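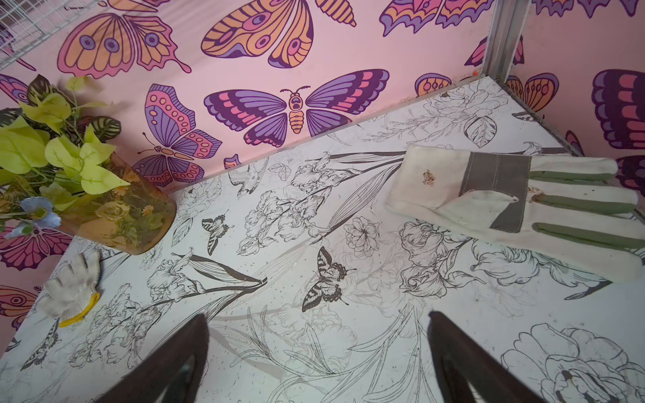

Butterflies above, more bugs below. The corner in question.

I have a theory that most people choose wallpaper the way they choose a senator, by ruling out whatever might embarrass them in front of the neighbors. This explains beige. It explains the whole of Pernosville, where I have lived for 11 years and where you can walk into any house on my street and find the bathroom without asking, because it will be the same bathroom, in the same oatmeal.

So I would like to speak up for pink. Pink with moths on it, if possible. A purple moth with its wings spread flat and its antennae curled is not a background. It wants to be looked at, and it doesn't care what you paid for the couch.

The usual advice, and I have read far too much of it, is that you get one loud surface per room. Busy walls, quiet floor. My friend Pascal Böttcher, who has opinions about grout, calls this "letting the eye rest." My eye rests eight hours a night. During the day I'd like it to do some work.

A white floor printed with flowers and insects in black and gray breaks the rule on paper, and I think it gets away with it. The walls have all the color - the orange, the lavender, the thick purple outlines - and the floor answers in line drawing, like the same book before anybody got to it with the markers. You could put a plain white floor there. You could also eat plain toast.

I'll admit to limits. Butterflies this size make a corner feel small, and in a corner that was small to begin with, you will feel it. A pattern with wings running off in every direction is also no friend to whoever has to hang it. I papered a closet in September with 6 rolls of something called Loltero Fern, and there is a frond behind the door that meets its other half at an angle I can only call medical.

But I go and look at that closet. I have never once gone to look at the hallway.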